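Soft Toys and Small Objects Table: Inspection Checklist, with Comments
Last updated: November

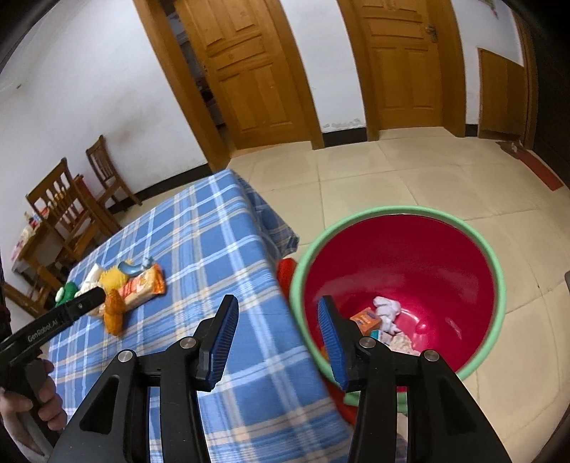

Grukside, November

Sorting room, the table with the blue plaid cloth and the tub beside it. Inspected before the morning session. The form is the Plendach one, which was plainly written for a warehouse, so some answers have been made to fit.

1. Table stands firm when leaned on
Pass. It was leaned on with real conviction.

2. Table covering in good order
Pass, with a grumble. The cloth is clean and the plaid hides most sins. It hangs down in a point at the corner by the tub, though, at exactly the height a passing knee would like. Fold it under or clip it. The Skultik clips are in the drawer, where they have been since we bought them for this purpose.

3. Items within easy reach, not stacked
Partial. Heap is the word. A fuzzy yellow thing sits in the middle and everything else has gathered round it as if for warmth. Spread them out so that people can pick up one object without starting a landslide.

4. Soft items checked for split seams and loose parts
Pass. The green one with the pale oval patch was tugged all over and kept its dignity. The textured orange one, long and of no known species, was also tugged. Three other items went off for mending last month and haven't come back, so please stop ticking them as present.

5. Hard items checked for cracks and sharp edges
Pass. Ran a thumb along all of them. Thumb intact.

6. No food or drink on the table
Fail. There is a packaged food item in a clear and orange wrapper, in among the toys and looking quite at home. If it is stock, it belongs in the food crate. If it is lunch, it belongs to somebody, and they may collect it. This is the third time of writing this comment and I am getting rather good at it.

7. Tub placed clear of walkway
Pass, just. It is a large tub and it stands right by the table, handy for sorting and handy for shins. Keep it tucked in on that side.

8. Tub not overfilled
Pass. Lindemann's sheet says to stop 4 fingers below the rim. It doesn't say whose fingers.

9. Doorways clear
Pass. Both ways out walked at an ordinary pace, then again carrying a box, which is how people really leave this room.

10. Floor free of dropped items
Pass on the second look. One small thing recovered from under the table and returned to the heap (see 3).

11. Cleaning record up to date
Fail. The sheet has room for around 1000 entries and contains one, undated, reading "done". Done what, and to which?

To put right before the next session: items 2, 3, 6 and 11. Initial beside each one when finished. A tick in the general area of the page will be sent back.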